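Sorting the plastics cupboard

May 13, 2021

The cupboard beside the stove has been bothering me since September. It holds the food containers, the lids, the takeaway tubs I keep washing, and a stack of ice cream pails that came with the house. Every time I opened the door something slid out onto my feet. Last week I took a morning off and dealt with it.

I had put it off because I thought I needed to buy something first. There is a drawer insert from Onalero that I had looked at online more than once, and with delivery to our postal code it would have cost more than everything in the cupboard put together. I closed the tab and used two shoeboxes.

Emptying it out

I pulled everything out and worked on the white surface, which I wiped down before I started. A pale background makes it easier to see what you have, particularly with clear and cloudy plastic. Stains show up right away. So do cracks, if you turn the piece toward the window.

The first pass was only matching. Each container had to find a lid that closed properly. If it didn't have one, it went on the floor to my left. Lids with no container went on the floor to my right. I thought I would have a few strays and ended up with two decent piles.

The see-through ones were the slowest. They look alike until you try the lids, and the rims differ by a hair. I did those one at a time, with the others moved out of the way.
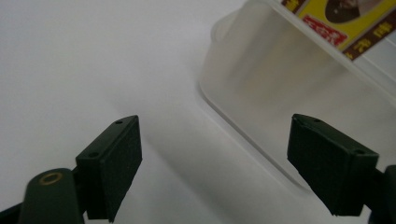
What I kept

I kept the containers that get used for lunches, the square ones that stack in the freezer, and the glass dish with the blue lid that was my aunt's. I also kept three of the ice cream pails. They're good for berries and for carrying compost out in winter.

Anything that smelled of curry after a soak in baking soda went. Anything with a warped rim went too. I don't know why I had been saving those.

The lids now stand on edge in one shoebox, sorted by shape. The other shoebox holds the very small tubs, the kind you'd use for salad dressing. Containers are nested by size on the lower shelf with no lids on them. I used to store them closed, and that was most of the problem.

Where the rest went

Our recycling program takes the numbered tubs but not the lids, at least not the soft ones. My neighbour Simão Azevedo starts his tomatoes from seed and said he would take any tubs I didn't want, so he got a grocery bag of them. He pokes holes in the bottoms with a hot nail. The rest went in the blue bin, and the soft lids, I'm sorry to say, went in the garbage.

The whole job took most of the morning, including a coffee break and a phone call from my sister. I wiped the shelves with vinegar while they were bare and found a measuring cup I had replaced two years ago. It's back on its hook and the newer one is in the camping box.

Next is the spice drawer, once I've used up the three open bags of cumin.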